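Notebook, 24th June
Dye vat trials, linen and wool

Picked up the indigo work again after the break. Raili Toivonen left me the Flevitz linen and two skeins of the Sturholm wool, both scoured and labeled. The wool skeins still felt slightly greasy, so I gave them another wash with the neutral soap and left them in plain water while the vat came up.

Stock solution
Made a fresh stock from the Badawi indigo, the finer grind. Wet the powder out with a little warm water and worked it in the mortar until there was no dry powder floating. Slow going. The last jar took half as long, so either the grind is different or the jar has picked up damp and clumped. Check the lid.

Vat
Fructose and lime again, 2000 ml in the tall steel pot. Added the lime last and stirred without splashing. The surface stayed blue for longer than I wanted, then the coppery skin started at the edges. Liquid under the skin was yellow-green when I took a spoonful out. Let it settle before the first dip. Sludge on the bottom is thicker than last time, so the pieces need to hang higher. Used the short hooks.

Linen
Cut one strip for the record and weighed the main piece dry: 211 g. Three dips, with a full airing between each. The first came out streaky along one fold where I had not opened the cloth properly. The second evened it out a bit. After the third the streak is still there if you know where to look. Rinsed, then a weak vinegar bath, then rinsed again.

Wool
Skein A, 170 g, two short dips. Skein B, 210 g, one dip only. Kept the wool out of the stronger end of the vat because of the lime. A is a good mid blue. B is closer to gray-green and I don't like it much, though it may shift once dry. Some blue still coming off on my fingers from both, so they need another soap wash before anyone winds them.

Color matching
Raili wants a warm yellow to sit next to the blue in the Rultolmont order. Weld over alum looks too lemony on the linen swatch. A mustard yellow would be nearer, like the tray on the gray table.

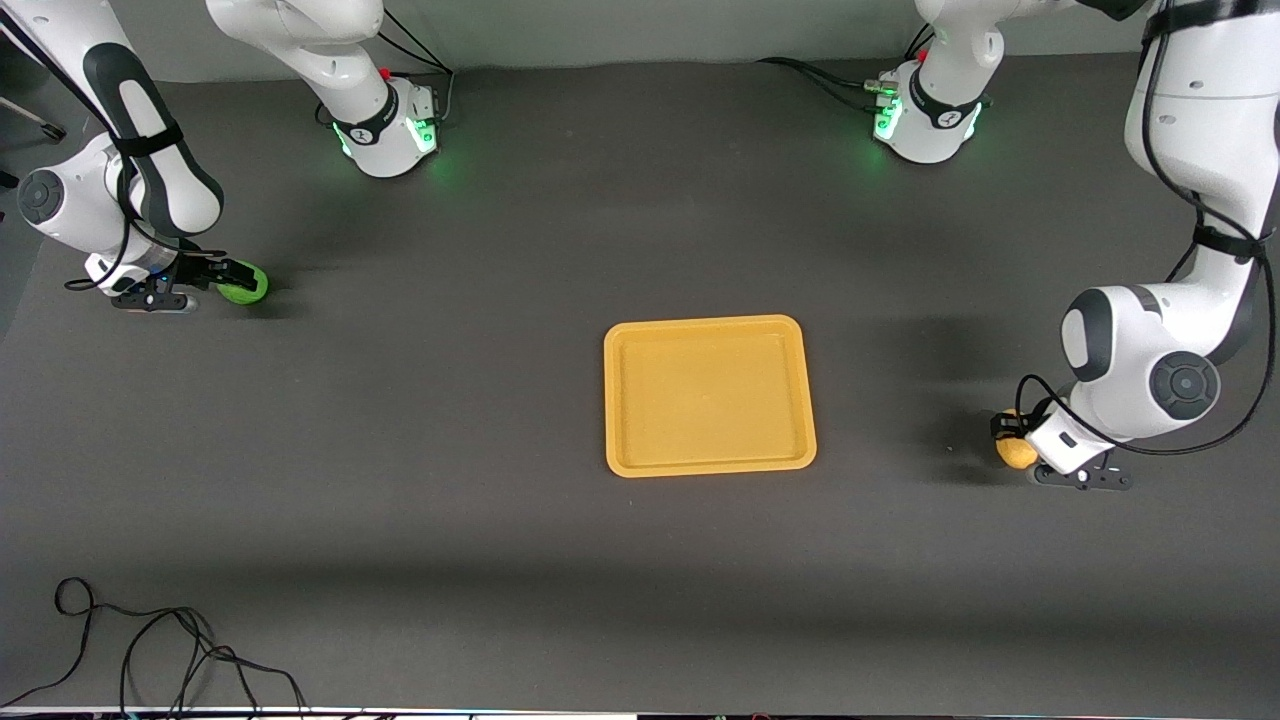 To do
Wash both skeins again and dry in the shade.
Try weld with a touch of iron, on linen only. Small swatch first.
Ask Raili if the Rultolmont people need the yellow on wool too.
Feed the vat with fructose before using it again, and write the amount on the lid.
Order lime. The tub is nearly empty.
Redo the streaky linen in October if there is cloth left over, otherwise cut around it.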